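Section 7. Setting up the bench cell for shared work

Read this section before you move any of your own kit off the bench. It was rewritten on 17 January 2022, after the first month of use at Skavivside, and it replaces the two pages that came in the box from Perkeck. Those pages promised that the Tratavo cell would be "ready in minutes and welcomed by your team". Allow a morning. The welcome is up to you.

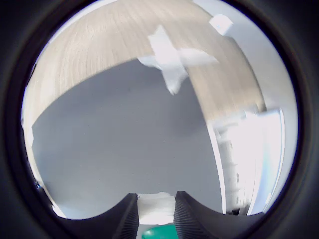
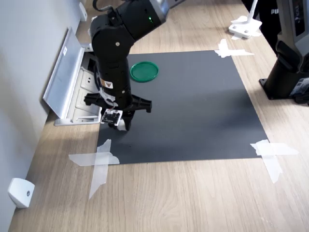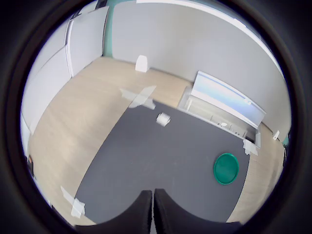 Fig. 7a to 7c. The work mat, with a green round item and, in 7a and 7c only, a white item, at the gripper or on the mat. 7b shows the arm from the side.

7.1 Before you start

You will need the mat, a roll of white tape, a soft cloth, the printed task card and one person who has done the job by hand for at least a few weeks. The last item is missing from the Perkeck list. Without it you will teach the arm whatever the person with the laptop thinks the job is.

Caution: Switch the arm off at the wall before laying or moving the mat. The stop button halts movement but leaves the joints powered.

7.2 Laying the mat

1. Wipe the table top and let it dry.

2. Lay the mat flat within reach of the arm. Push out any ripples from the middle towards the edges.

3. Tape down the corners, crossing two strips at each one. The strips should run well on to the wood.

4. Press along every strip with your thumb. A lifted end will catch the gripper sooner or later.

5. Check the tape at the start of each shift and write the result in the bench book.

Note: The mat must stay where it was when the positions were taught. If it shifts, go back to 7.3. The sales sheet says the cell "adapts to its surroundings". Ours did not adapt to a mat that had moved by the width of a finger, and the person on shift spent the afternoon putting it right. That afternoon does not appear in anybody's figures for time saved.

7.3 Teaching the positions

1. Switch on and wait for the arm to finish its start-up check.

2. Place one item on the mat by hand.

3. Guide the gripper over the item at low speed, close it, and lift clear of the mat.

4. Move to the set-down point, lower, and open the gripper.

5. Save the position under the number on the task card. Do not use your own name for it.

6. Repeat for each item on the card, then run the whole card once at low speed with your hand by the stop button.

Caution: Keep hands and sleeves off the mat whenever the arm is powered. This includes the moment when an item has rolled and you are sure you can reach it.

7.4 Daily running

A full card is 114 picks. At Skavivside a steady worker finished one well before the arm did, and could answer the phone as well. The arm does not get a sore wrist, and that is the best case for it we have heard. Anyone who is told it is there because it is faster should ask to see the numbers.

1. Start the card and stay within sight of the bench.

2. When the arm drops or misses an item, press Hold. Put the item back yourself and press Resume.

3. Write down every Hold, with the item and the time. Do not round down to please anyone.

4. After 900 picks, stop and clean the finger pads with the dry cloth.

Note: "Within sight" is work. Thorlacius, who did our installation, called it "light supervision" and suggested that one person could watch the cell while doing a full job elsewhere. We tried it in the first week and do not recommend it. Put the watching on the rota as a task with hours against it.

7.5 What changes for the people on the bench

Tell staff the following before the first run. Do it in person.

Who sets the pace. The arm may wait for people. People are not to be timed against the arm.

Who may stop it. Anyone, without asking first. A stop needs a line in the bench book and no explanation beyond that.

What happens to the log. It records holds and restarts. It also records who was signed in, and that setting is on when the cell arrives. Turn it off under Menu 29 unless your staff have agreed to it in writing.

Who keeps the hand skill. Run at least one card a week by hand, with different people taking turns. Skarphéðinn Snorradóttir asked for this at Skavivside and was told it was a waste of a working hour. When the arm was down for a day and a half, the hand cards were what kept the orders going out.

7.6 Review

Go through the bench book at the end of February. Add up the holds, the re-teaching and the watching hours, and set them against the time the job took before. If the result is poor, say so on the form. There is a box for "other comments", and it is small, so attach a sheet.

For faults in the gripper or its cable, go to Section 8.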